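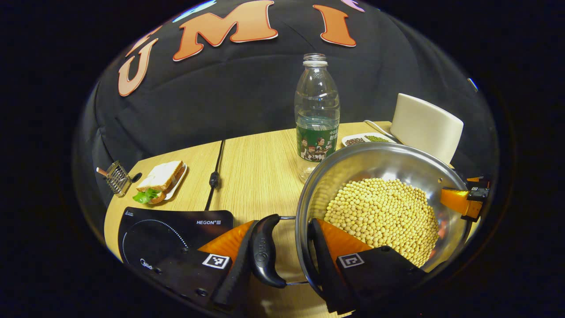
One reader of the last page wrote in to ask whether soya beans really need soaking overnight or if that's just something packets say. They do need it. Small ones too. Quick notes below, doing this between jobs so forgive the order.

## Soaking

- Weigh first. 200 g dry is plenty for two people with leftovers — they swell to more than double.
- Tip onto a plate or tray, pick out stones and anything shrivelled. Takes a minute.
- Rinse till the water stops looking milky.
- Big bowl, cold water, at least 3 times as much water as beans. They'll drink it.
- 12 hours, 14 if the beans are old. In a warm kitchen put the bowl in the fridge or you get froth and a sour smell.
- Throw the soaking water away. Tomatoes don't like it either, I tried.

Split one with your thumbnail to check. Same colour all through = done. Darker middle, leave it longer.

## Cooking

Shallow pan is fine for rinsing and carrying, less good for boiling. Soya foams like mad. If a shallow one is all you've got, do half the beans at a time and stay in the room.

Fresh water, well over the tops. Bring up slowly, skim, then a low simmer with the lid tilted. Anything up to three hours on the hob. Salt at the end. Taste several beans, not one — they never cook evenly.

Induction people: start on a middle setting. Full power and it'll be over the side before you've found the spoon. Wipe spills once the glass has cooled, damp cloth, then dry. The Hemmin scraper I bought at the market in Belavcombe is good for the baked-on ring, hold it nearly flat.

## Red beans and mung beans

Keep them apart from the soya and from each other. Diffrent times altogether.

- Mung: no soak needed, done in half an hour or so.
- Small red (adzuki): soak if you remember, under an hour if you did.
- Red kidney: soak, drain, then boil HARD for ten minutes before you turn it down. Never skip this. Never slow cook from raw.

Little dishes are handy for measuring out a bit of each before you start. Saves opening three jars with wet hands.

## Storing

Dry beans in jars, date on the lid. Mine are Skidilton ones with the rubber ring, any will do. Last March's beans still cook, just slower.

Cooked: fridge for three days, or freeze flat in bags. Drain them really well befor freezing or it's one solid brick.

Loose skins — skim them off if you're making milk or a smooth paste, otherwise leave them in.

Grinding and straining on the next page, once I've got the cloth clean.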